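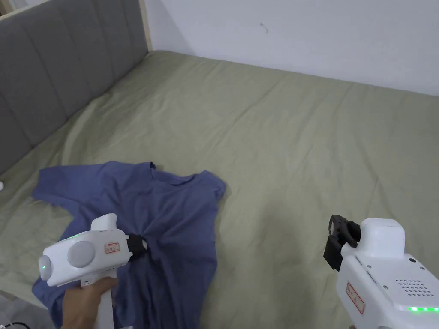 Why do the side seams on a T-shirt wander around to the front after a few washes?
Mostly because the yarn was spun with twist in it and the knit lets some of that twist relax in water, so the loops lean over and take the seam with them.

Vollside workshop notebook, 24 January 2026

Seam twist, continued. I had hoped to write "seam twist, concluded" on this page, but the Lytvynenko fabric has other plans.

Finished the fourth wash on the Lytvynenko jersey panels. Same routine as before: warm, plain detergent, tumble on low, then flat on the rack overnight before anyone goes near them with a ruler. The Jetgate machine stopped mid-rinse again with the door light blinking. Restarted it, so that batch had a longer soak than the rest. Marked those panels with red thread. If they come out best I will be very annoyed.

Readings, sewn tubes, hem measured against the original chalk line:

Lytvynenko single jersey, untreated: hem seam off by 32 mm. Worst so far, and the leaning loops are plain to see under the glass.
Lytvynenko, same knit, steamed before cutting: 4 mm. I measured it again because I didn't believe it. Still 4.
Tallidar plied yarn: 2 mm. It costs more and makes sure you know it.

The plied result is what every textbook says should happen. Two yarns wound together against their own spin mostly cancel out. The steamed result is the one worth chasing, if it holds up. My suspicion is that it was the tension coming off the fabric before cutting that did the work, and the steam is getting the credit. Next round should include a panel that just lies around relaxing on the table for a day with no steam at all. I can run that test without supervision.

A complaint about method. We have been writing "skew" in the log for three different things: the angle of the wales, the distance the hem seam travels, and (in the early pages, my handwriting) how crooked the thing looked. From now on: angle in degrees, travel in millimeters, opinions in the margin.

Also, the older Tallidar swatches were cut slightly off grain. A shirt cut crooked will hang crooked whatever the yarn is doing, and washing it only makes it honest. I have pulled them from the comparison and put them in the rag bin, where they are doing well.

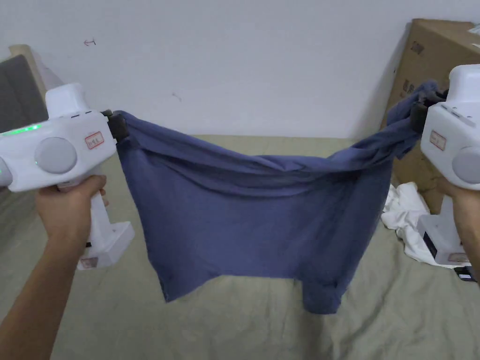 Blue garment held up at both ends over the bed.

On feeder count: the mill's sheet lists 58 feeders on the machine that knit the untreated roll. More feeders means each course climbs a little as it goes around, and the climb either adds to the yarn lean or fights it, depending on which way the machine turns. The sheet doesn't give the direction. Wrote to ask. Last time I asked the mill a question I got a calendar.

To do:
Relaxed panel, no steam, same roll.
Opposite-twist yarn sample, if Tallidar will part with a cone.
Get the Jetgate drain filter out and look at it. Wear gloves.
Re-label the shelf of fourth-wash tubes, the tape is coming off.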